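Section 4. Setting up the Jesent Ghost Soap Dispenser (model 268)

Please read the full section one time before you begin. The work takes a short time, but the glue pad of the wall holder must rest until the next morning, so it is good to start in the evening.

4.1 Before you start

Check that you have the dispenser body, the clear soap tank, the Kurian wall holder with its glue pad, the small funnel and the cleaning brush. Batteries are not in the package. You need four AA alkaline batteries, all new and all of the same type.

Caution: Do not use rechargeable batteries. Their voltage is lower, and the ghost voice can become slow or stop in the middle of a word.

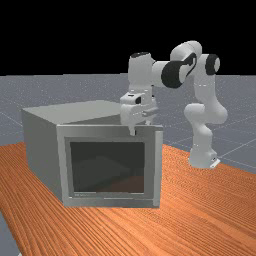
Can I use the dispenser without the wall holder?
The dispenser also stands on a flat sink top. Leave the holder in its bag, go to step 4.2, and then continue directly with step 4.4.

4.2 Putting in the batteries

1. Turn the dispenser upside down. The tank must be empty when you do this.
2. Turn the round cover a quarter turn to the left and lift it off.
3. Put in the batteries. Follow the plus and minus marks inside.
4. Check that the rubber ring lies flat in its groove. Put the cover back and turn it to the right until it clicks.
5. Turn the dispenser over. The eyes of the ghost blink green two times.

If the eyes do not blink, open the cover again and look at the direction of each battery. If the eyes blink red, the batteries are weak.

4.3 Fixing the holder to the wall

The holder stays well on tile, glass and painted metal. It does not stay on wallpaper or on rough plaster.

1. Choose a place beside the sink where no water from the shower will hit it.
2. Clean the wall with rubbing alcohol and let it dry.
3. Remove the paper from the glue pad. Do not touch the glue with your fingers.
4. Press the holder to the wall with your full hand and count slowly to 30.
5. Leave it overnight with nothing on it.

Note: The glue pad can be used only one time. If you must move the holder, order a new pad from Griltgate. 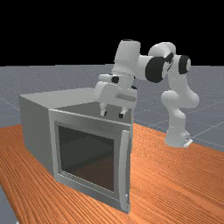 When the night is over, pull the holder down gently. If it moves even a little, the pad did not take the wall, and you should not hang the dispenser on it.

4.4 Filling the tank

The tank holds 500 ml. Use a thin liquid hand soap. We recommend Flanow red soap, which gives the best effect with the light on, but other soaps of the same thickness will work too.

1. Open the lid at the back of the ghost's head.
2. Set the funnel in the opening.
3. Pour slowly, up to the line on the tank and not more.
4. Remove the funnel, wipe the edge and close the lid.

Caution: Do not use soap with sand, seeds or glitter in it. These block the pump, and a blocked pump is not covered by the warranty.

Caution: Red soap can leave a color on light towels and on unsealed stone. Rinse your hands well before you dry them, and wipe away drops from the sink the same day. 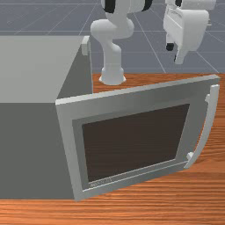 Fig. 3. Microwave on wooden counter, door open.

4.5 First use

1. Slide the switch under the base to ON. Wait 5 seconds without a hand near the sensor.
2. Hold your hand under the ghost's mouth. For the first few tries only air comes out. This is normal.
3. When the soap comes, take your hand away. The eyes light up and the voice plays.

The side button changes the volume: loud, soft, off. With the voice off, the eyes still light up. We suggest the soft setting at night, and also when there are small children or nervous visitors in the house. 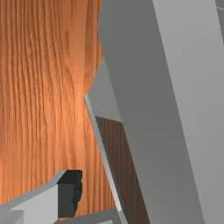

Why does the voice sometimes not play when the soap comes out?
The dispenser saves power when it is used many times in a short period. Wait one minute and try again. If the voice is still missing, press the side button to check that it is not set to off.

4.6 Cleaning the pump

Clean the pump after every 200 uses, or earlier if the soap comes out to the side.

1. Slide the switch to OFF and empty the tank.
2. Fill the tank half full with warm water. Do not use boiling water.
3. Slide the switch to ON and let the pump run until the water is clear.
4. Empty the rest, brush the mouth opening, and wipe the sensor with a soft dry cloth.

Never put the dispenser body under the tap or in the dishwasher. The tank and the funnel may be washed by hand.

Text of this section: Saranya Gowda. Checked by Karthikeyan Pillai, Griltgate customer support. Revised in April.

Continue to Section 5, Changing the voice.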